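Gym notebook, 8 Dec 2023

Back on the punch sensor business. I know I said I'd leave it alone until January, but the amateur club wants to try the numbers at their next show and I'd like to know whether I trust them before anybody reads them out over a microphone.

Quick recap for whoever picks this book up after me. We have the Givar wraps, where the sensor sits in a little pocket on the inside of the wrist, and the Drurex ones, which clip to the cuff of the glove. Both claim to tell a jab from a hook from an uppercut. The Givar does all right with this. The Drurex thinks nearly everything I throw is a hook, and my coach would probably say it has a point (I've never had a straight right in my life).

Did six rounds on the heavy bag this morning, orthodox for three and southpaw for three. Wore both sets at once, which is clumsy, and I had to tape the Drurex clip down because it kept swinging around and knocking against the laces. Round one was fine. Round two I lost the left Givar completely. Thought it was the battery, swapped it, still nothing, then found I'd wrapped so tight the pocket had folded over and the switch was pressed in. Wrote OFF on the round two sheet and carried on. Please don't average that one in with the others!

The thing that's bugging me is the speed figure. On a jab to the bag the two sensors come close to agreeing. On a body hook they're miles apart, and it's always the Drurex that reads higher. My guess is that the clip keeps moving for a moment after the glove stops, so it's adding its own little whip at the end. Taping it tighter brought the gap down but didn't close it. I want to try sewing one onto an old pair of gloves, flat against the cuff. We've got that cracked brown pair nobody spars in anymore and they'd do nicely.

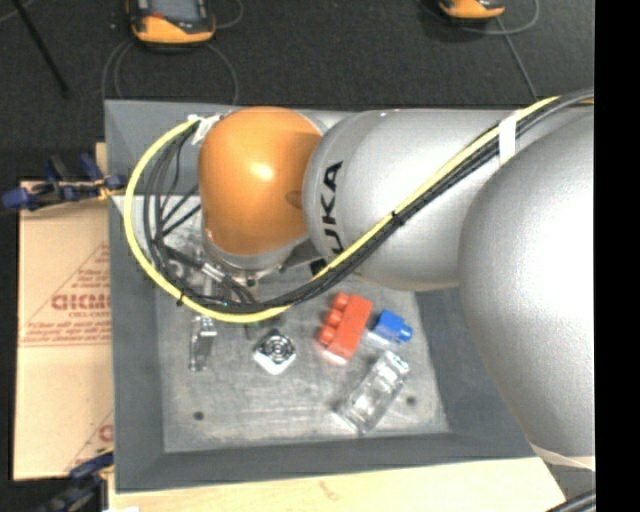 KUKA arm over the gray bin.

Sparring was more fun. Two of the lightweights did three rounds each with the Givar wraps on, going at half power, and I sat ringside with a clicker in each hand and tried to count the landed punches the old way. In the last round I had 27 for the taller kid. The sensors had a lot more than that, and watching the phone video back I could see why: it counts blocked shots, it counts a glove tapping the other glove when they're measuring distance, and it counted him pushing his headguard back up. That last one went down as an uppercut. I laughed, then I wrote it down.

So for sparring I don't think we can use it to score anything. Output, sure. If a fighter wants to know that he threw half as many in the third as he did in the first, it'll show him that, and that's a useful thing to hear when you're sure you were busy the whole way through. But thrown and landed are different animals and the show people seem to be mixing them up. I'll write to them tonight.

The Zundero app also stops logging at 2000 punches per session. I only found this out when the afternoon group shared one login and the last girl's rounds came up blank. Start a new session for each person. I've stuck a note on the tablet.

Kuruc bag: the hanging strap has stretched again and the bottom is low enough that I kicked it going southpaw. It needs going up 2 links on the chain, and then the body shots will all be landing lower on the bag than they were today, so redo the marks before comparing anything. The orange tape leaves gunk, use the cloth kind.

My left shoulder is grumbling. Six rounds and then six more holding mitts was greedy. Ice, and I'll let somebody else do the bag work next time, ideally somebody with an actual straight right so we can see what the Drurex makes of it.

Still to do: sew the clip, charge all four Givars (the one with the blue dot needs much longer than the rest), raise the bag, email the show people, and find the other mitt strap. I had it in my hand at lunch.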